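Filtering Wrist-Camera Depth on Perforated Metal

Cliltero Perception Tools: Grasp Planning Guide

Shiny surfaces with regular holes produce two faults in the depth map: gaps at bright reflections and false edges at each hole. This page explains how to configure the Lomer filter before a grasp is planned.
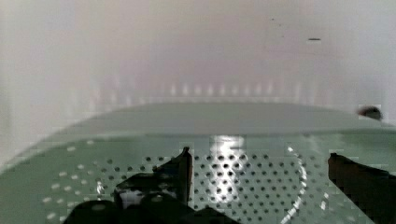 Step 1. Mask the fingers
Open the gripper fully and load the finger mask. Pixels inside the mask are excluded from all later steps.

Step 2. Remove reflections
Set glare_limit to 80. Saturated pixels are marked as unknown — they are not filled at this stage.

Step 3. Close the holes
Set hole_radius to 6. Larger values may also erase a thin rim.

Step 4. Fit the rim
Run the Swati edge fitter with a tolerance of 2 mm. Select the smooth, unperforated band as the search region.

Step 5. Check the result
The planner requires at least 3000 valid points on the surface. If the count is lower, move the wrist to a new viewing angle and repeat from Step 2.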